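Ticket: Purchase request for second gripper arm, stuck at "Awaiting Justification"
Queue: Equipment and Planning
Opened: 07/08/2020
Requester: Nazmiye Güler
Status: Reopened

Original request

Please approve one more arm for the Kalham bench, same model as the one we have, with the parallel gripper. The quote from Barrientos is attached. The quote is good until the end of the month, a fact I mention now so I can refer back to it sadly later.

The form would not let me submit without a cost center. I picked the one we used for the first arm. The form then told me that cost center was closed. I picked the one next to it, which seems to belong to parking.

Reply from Purchasing

Thanks for your request. We need a justification of need, a usage estimate and a list of consumables before this can move forward. Please also confirm this is not a parking expense.

Update from requester

Confirmed, it does not park.

Need: the one arm is shared by two projects, and both want it in the same half of the day. The door and drawer work needs it left alone in one position for long stretches. The sorting work needs it moved to the other bench. Every move means we line it up again and run the checks again, and by then whoever was waiting has gone to lunch.

Usage: I attached the sign-out sheet from May. Where it says "N" that is me. Where it says "N??" that is also me, but somebody else filled it in.

Consumables: fingertips. I know how that sounds. The soft covers on the fingers wear, crease and have to be changed, and when they get bad the grip gets bad with them. In the first budget we put down nothing for this, and all of it has come out of the office supplies line ever since. If anyone has wondered why a team of our size goes through so much tape, I would like that question closed along with this ticket.

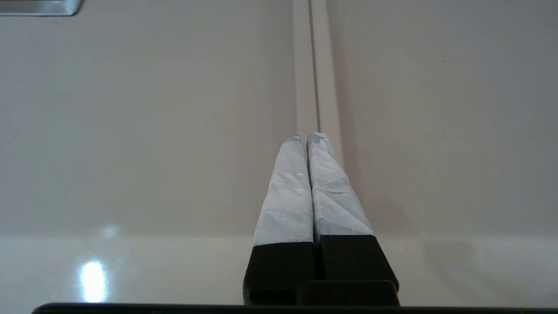
Spares: please add a spare set of fingers to the order. Barrientos sells them in pairs. The quote has them as a separate line under "optional", along with the mounting plate, the power cable and the button that stops the arm in an emergency. I would class at least one of those as less optional than the others.

Reply from Purchasing

Have you looked at cheaper suppliers? Policy asks for three quotes.

Update from requester

I have three now.

Barrientos: the same arm we own. Highest price. Our mounts fit, our software fits, and we already know what annoys us about it.

Nillton: cheaper arm, gripper sold separately, wrist camera bracket sold separately from the gripper. Once I added those back in, the gap was small enough that I checked my addition. They also want us to buy a yearly license for the control software. The license is not in the quote. It came up on the phone, toward the end, in a softer voice.

Jistarberg: much cheaper. Their quote is for a used arm with no gripper and no warranty, "sold as seen". I asked to see it and they have not written back.

Please treat this as the comparison. I'd score them for you in the spreadsheet template, but the template adds up the columns and gives the win to whoever has the most text in "Notes".

Reply from Purchasing

Thank you. The total is over the limit for a single-approver purchase. Could it be split into 2 requests?

Update from requester

It could, and I tried. Arm on one request, gripper and spares on the other. The second one was approved the same afternoon. The first was sent back because the system found an approved purchase for the same project and marked it as a duplicate.

So at the moment we are cleared to buy a gripper with nothing to put it on.

I have asked Barrientos to hold that order. Please do not release it by itself.

Reply from Purchasing

Duplicate flag removed by hand. Ticket closed as resolved.

Reopened by requester

Reopening. The flag is gone, but so is the cost center, and the request has gone back to "Awaiting Justification" with all the attachments missing. I've uploaded them again: quote, two competing quotes, May sign-out sheet.

While I was in there I made a few changes for next year's plan, so we don't have to do this from memory:

Finger covers and tape now have their own line. I set it at what we really spent, worked out from the receipts I could find.

Setup time is in the plan as staff hours. Last time we budgeted for the arm to arrive and be working, as if those were one event.

Bench space: the second arm goes at the far end of the Kalham bench, past the outlet. Facilities wants a separate request for the extra outlet — I have opened it and linked it to this one.

Delivery: Barrientos says it ships once they have a purchase order number. They've asked me for that number 2 times this week and I am running out of friendly ways to say "soon".

What I need from Purchasing is the right cost center and a second approver. What I need from the system is for it to keep the attachments until someone has opened them.

Status changed to: Awaiting Second Approver
Linked: Facilities request, extra outlet, Kalham bench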